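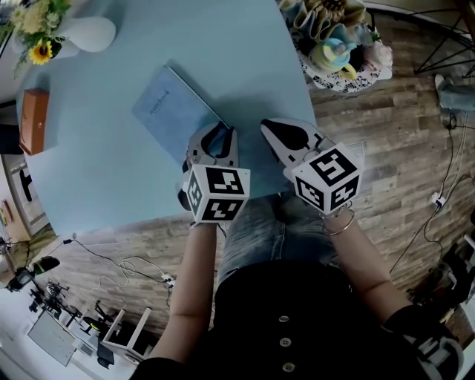 Caderno sobre a mesa azul-clara.

Relatório intercalar – programa de leitura Gulwood, setembro de 2020

Das 17 escolas previstas, 11 entregaram os diários de leitura desde maio. A Vomar considera o resultado animador. Tenho dúvidas: entregar um diário não prova que alguém leu, e vários repetem quase à letra as contracapas.

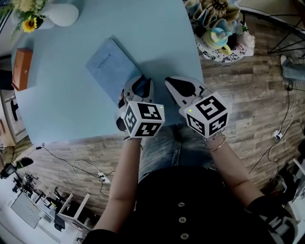

A verba para livros foi gasta quase toda na coleção Nedelcu, com mais de 554 exemplares comprados. Os registos de empréstimo que recebi não mostram procura que o justifique – duas escolas nem os enviaram.

A Ornen propõe alargar o programa ao secundário. Não recomendo, para já. Peço que a próxima tranche fique dependente dos registos em falta e de uma conversa com os professores, sem a coordenação na sala.

Bogdan Neagu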